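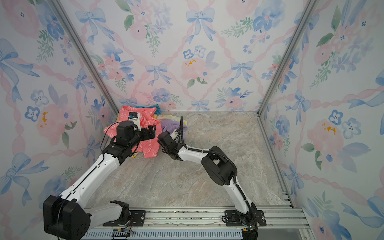 Dovlow House Laundry and Linen Group
Minutes of the meeting held October 12, 2021, in the downstairs office
Chair: Tiina Suominen
Minutes taken by the Gelia Street representative

1. Minutes of the July meeting
Accepted with one change. Item 4 said the group "welcomed" the new folding plan. The group heard the folding plan. The word has been corrected.

2. Wallpaper and floor
The chair reported that the Haugland invoice for the wallpaper and floor panel has come in at 1160 dollars against a quote of 953. Haugland puts the difference down to matching the pattern at the corners. The Mukgate representative asked why a place for sorting clothes needed ribbons and roses on three sides in the first place. The chair said a patterned background had been agreed to in July. Mukgate said it had been agreed to by people who wouldn't be picking socks out against it.

There was some discussion of whether blue bows and pink flowers make it harder to spot small pink or blue items. No one had evidence either way. The marble pattern on the floor was thought less of a problem, though white baby socks were mentioned.

Decision: pay the quoted amount now and ask Haugland for a written breakdown of the rest.

3. Clothes left in the back corner
The chair said the heap in the back left corner comes up at every meeting and she would like it not to. The rule is that clothes get spread out on the floor panel, sorted by type, then folded. Heaping them against the wall saves a minute at the start and costs more than that later, and things at the bottom get missed.

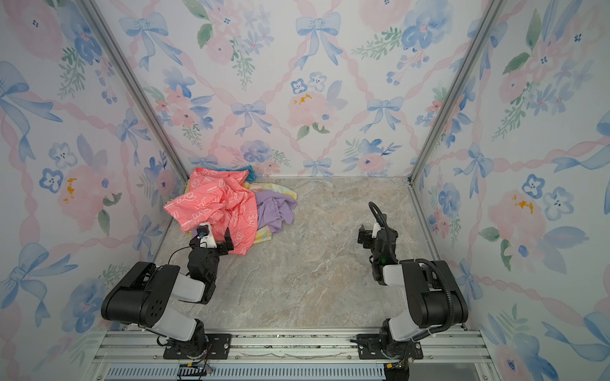 Gelia Street said the coral-pink piece with the white print always seems to end up on top, so it gets folded first and everyone feels they've made a start. The pieces underneath are another matter. Mukgate suggested that sorting by color would be quicker. The chair doubted it, as color sorting was tried in the spring and gave us neat piles of mixed sizes that had to be sorted again.

Decision: keep sorting by type. No more than 8 pieces out at a time. To be looked at again next meeting, without much hope from Mukgate.

4. Folding plan
The plan promises 100 pieces folded per session. The chair asked where that number came from. Gelia Street believed it was from the original proposal. Nothing in the proposal says whether a fuzzy sweater counts the same as a washcloth, or what "folded" means. Figure not adopted.

Action: Gelia Street to write down what counts as folded, one page at most.

5. Other business
Mukgate asked for a second bin for unmatched socks. Agreed, provided someone empties the first one.

Next meeting to be set by email. Closed at ten past four.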